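Street tree safety walk, Jukent Road side, September

I did the whole stretch on foot this time, from the Hekura bus stop down to the Debnath culvert, and wow, the shade is lovely in the mornings! 24 trees on the sheet. My comments are next to each item, so bear with the rambling.

1. Trunk leaning over the road: OK, mostly. Tree 9 has always leaned a bit and the soil at its foot is still tight, so I left it as "watch."

2. Dead or hanging branches: NOT OK. Trees 4 and 17 both have dead limbs over the footpath (17 is right above where people wait for the bus). Please get these down before anything else.

3. Cracks, cavities, fungus: 2 trees marked. Tree 11 has a hollow I can get my whole fist into, and there are brackets low down on tree 20. 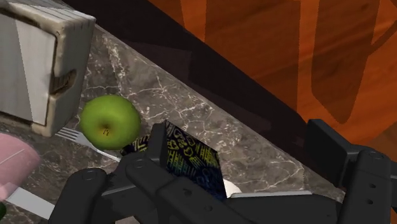

4. Roots and paving: NOT OK at tree 6. The slab has lifted and I tripped on it myself, notebook and all. Everything else is flat enough for a stroller.

5. Concrete around the base: tree 13 is still choked right up to the bark. I asked for this one last time too!

6. Wires and signs: OK after pruning. Somebody has nailed a Jurkska banner to tree 15, so can the nails come out, please?

7. Tags: tag 919 is missing, the rest I could read.

Repairs to the paving are down at 400 a slab, which seems fine to me. I'll go back for trees 4 and 17 once the crew has been, and I still need to measure the lean on 9.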